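Tape Season at Thibodeaux

Those of you who were in the shared workroom in November will remember the Great Table Dispute, which produced 77 messages on the members' list and one resignation from the snack rota (since withdrawn). The question was where one person's project stops and the next person's begins. Abena Aidoo settled it with a roll of blue painter's tape and, by her own admission, no ruler.

Her system is simple. One strip goes down, another goes across, and you keep your glue, your elbows and your half-eaten bagel on your own side. Nevzat Gündoğdu, who builds model rail stations and needs more room than most small railways, has asked if the lines are open to appeal. They are not.
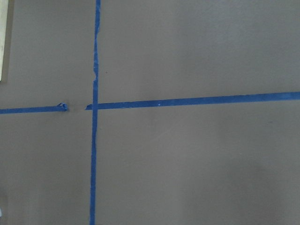 Photo: Divarer / Thibodeaux newsletter

Sharp-eyed members have pointed out that the crossways tape climbs as it heads right. Whoever works above it is losing territory by the inch, and whoever works below it has been very quiet on the subject. The long strip wanders a bit too, and has a ragged patch along one edge. Abena calls this "character." Nevzat calls it "a border incident."

Retaping is planned for the next cleanup evening, starting at 6. Please bring a straightedge if you own one, and take your things home first, including the jar of 3,000 map pins that has been on the windowsill all winter. Spare rolls are in the drawer marked Skoltent, under the good scissors. The good scissors stay in the drawer.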